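Small Kitchens board > Countertop appliances
Thread: Two-knob microwave, worth it for a small kitchen?

Posted by mapleandrye, 26 August 2021

Hi everybody, long post coming, so get yourselves a coffee. We moved into a rental in Cultdale in June and the kitchen is sweet but tiny, with one good stretch of counter and hardly an outlet to go with it. Our old microwave had thirty different buttons and a clock that blinked at me for most of a decade, and when it finally quit I promised myself something simpler. So now we have a plain white one with two knobs, and I love it, mostly! My trouble is the counter. I keep wanting to set plates down in front of it and I keep running out of room, and my husband thinks we should put the thing on a shelf and be done with it.
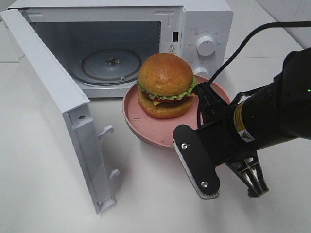 My husband's shelf idea would put the oven at shoulder height, right over the toaster. I can see the appeal, I really can, but I like having a landing spot at the same level as the oven floor. With the door open to the left, the pink plate sits right in front of the opening and I only have to slide it across a few inches and lift it over the lip. Try that with a bowl of soup at shoulder height! So, who has theirs on a shelf, and do you regret it?

Reply from ottoman_empress

Welcome, and congratulations on the new place! I'm on the shelf side, sorry. Ours went up on a Skasent wall bracket when the twins were small and I have never once wished it back down. You get used to reaching, and you get all that lovely counter for rolling out dough. I will say I keep a trivet next to the stove and carry everything over to it, soup included, with two mitts on.

Reply from penny_bun

Going to disagree with the Empress here, with love. I'm short (very short, my kids all passed me by middle school) and anything hot above my chin is a bad idea. I had a shelf oven in my last apartment and spent years tipping plates toward myself to see whether the cheese had melted. Counter all the way for me. If you need the space back, get a rolling cart and put the toaster on that.

Reply from mapleandrye

A cart is a great thought, thank you! We looked at one from Seol, but it was up to 38 inches long depending on how you fold out the leaf, and I don't think I could open the dishwasher.

On the reheating side, I've been using the plate straight on the turntable, with no cover if it's something with bread. My mother always wrapped buns in a paper towel, and I do half the time and forget the other half.

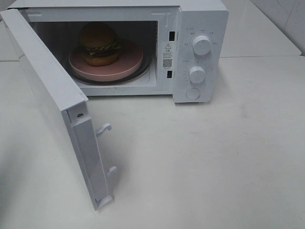
Burger on the pink plate, and not much headroom to spare.

That's my other gripe, by the way. A tall sandwich is nearly at the ceiling in there. Does anyone take the top bun off first?

Reply from griddle_gus

Always. Take the top bun off, and the lettuce too if there's any on it. Warm the patty on the bottom bun at medium, then put it all back together at the table. Warm lettuce is a sad thing to do to a person. I also toast the top bun separately in a dry skillet, but I'm retired and have the time.

Reply from ottoman_empress

Gus, I love you, but if I'm getting a skillet out I'm warming the whole burger in it and leaving the microwave alone.

Reply from griddle_gus

Fair enough! Different question for maple, though. Measure the door swing before you commit to any shelf. A left-hinged door in a left-hand corner is misery. Mine hit the wall halfway and I had to feed plates in sideways, and I ended up paying a handyman to move the bracket over.

Reply from penny_bun

Seconding Gus on the swing. And leave the air gap your manual asks for, it varies a lot from one oven to the next. My old Prukance had to have clear space on top, and I'd been keeping the bread on it like a fool.

Reply from mapleandrye

Oh no, I've been eyeing that spot for the bread too. Okay, I've wiped everything down and I'm leaving it on the counter for now, door shut, and I'll live with it a while before anyone drills into a rental wall.
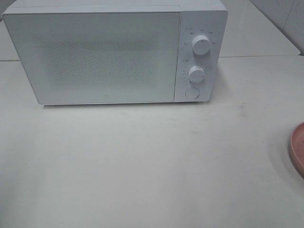
Does a knob timer need to be turned past the time you want and then back, for short warm-ups?

Depends on the oven, so look in the manual first. On the older ones I've owned, anything under two minutes ran truer if you turned past and came back.

Reply from griddle_gus

Mine was the same way, and I still do it with my egg timer out of habit. Let us know what your husband says about the cart, and do measure that dishwasher door again with the rack pulled out.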